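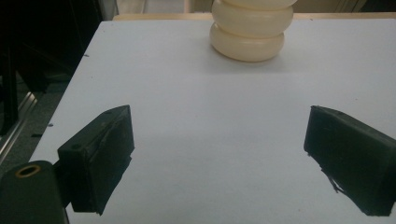
Unit 4: Teaching by Hand, and What You Get for It

Reading for this unit: the Skernis lab manual, chapter 6. Skip the sales sheet from Trandix unless you want practice spotting loose claims.

1. The basic idea
A person does the task with a hand-held gripper that has a camera on it. The recordings go into a training set, and a robot arm with matching fingers is supposed to copy the moves. The pitch is that you save the cost of the arm while you collect. True enough, but you also lose the arm's joint limits. People twist their wrists in ways an arm on a bench can't.

2. What the camera knows
Look at the view over the fingers. Two black pads, a gap, a white table, and a cream stacked object well past the fingertips, its top lobe cut off by the frame. The person holding the tool can lean over and see the whole thing. The model can't. Ask of every recording: could you choose the next move from this view alone?

3. Finger wear
The covering on both pads is frayed, and on the right one a thin strip hangs off the lower edge. Papers rarely mention this. If the pads get replaced halfway through a set, you have two grippers in your data – write down the date of the change.

4. Counting demos
The Brasden set lists 2,485 recordings. After we threw out false starts and repeats, 1,295 were left. A reported success rate of 90 percent means little until you know how many objects and tables were in the test.

5. Remote control
Driving the real arm from a distance (the Mansour setup) fixes the joint problem and brings in delay. Operators slow down, and the robot learns to be slow. I am not convinced either method wins.

For next time: pick one recording and write half a page on what the operator knew that the camera did not.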